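Kitchen table diarists wanted – Skustthorpe and nearby villages

Do you do most of your living at one table? We would love to hear from you. The Udanau Home Life Project is looking for 33 households to keep a simple written diary of what goes on at the table they use most, be it breakfast, homework, bills, jigsaws or a long natter over a pot of tea.

You don't need to be a writer, and spelling doesn't matter a bit. We ask for a few lines each evening for 12 weeks, starting in October, in a notebook that we'll post to you with a stamped envelope for sending it back. If you miss a night or two – and most people do – just pick it up again when you can.

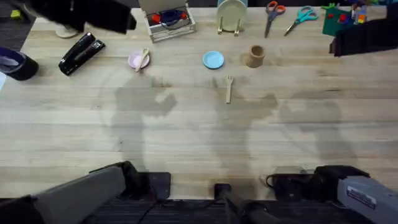

A pale wooden tabletop with the grain showing.

Anyone over 18 living in Skustthorpe, Wuisan or the villages between is welcome to apply, whether you live alone or have a houseful. We're especially keen to hear from people who work nights, as our last round of diaries was rather short of them!

Each household receives a £5 shopping voucher for every week completed, and we'll invite you all to a tea at Tusberg Hall once the diaries are in. To apply, please write to us at the Hall with your name, your address and a line or two about your table.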